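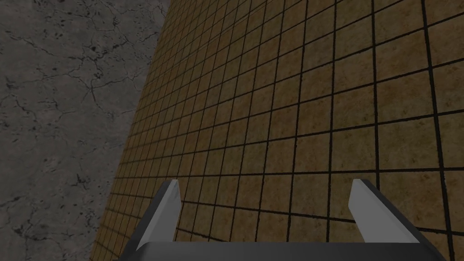
Rendering, two gripper fingers over a surface

Eseo
Planning board put the Koval Street rezoning on the June agenda. 1479 square feet per unit, three floors, parking behind. Anyone going?

Sivulness
I'll be there. Three floors is too much for that block. The sewer line was a problem before any of this.

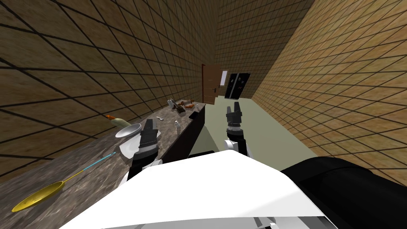 Phong Đồng
The sewer line gets replaced as part of the project — page 5 of the packet. My issue is traffic. The study stops at the school and leaves out the light at Mill.

Sivulness
Page 5 says "subject to funding." I don't call that replaced.

Humano
We need the housing. My daughter teaches here and rents two towns over. A granite countertop and a plate on it is all she wants, and she can't get that in town.

Eseo
How many of the units are affordable?

Phong Đồng
Five. The rest are market rate.

Humano
Five is more than we have now.

Sivulness
Written comments are due by noon the day before. Keep them under 1000 words or the clerk sends them back.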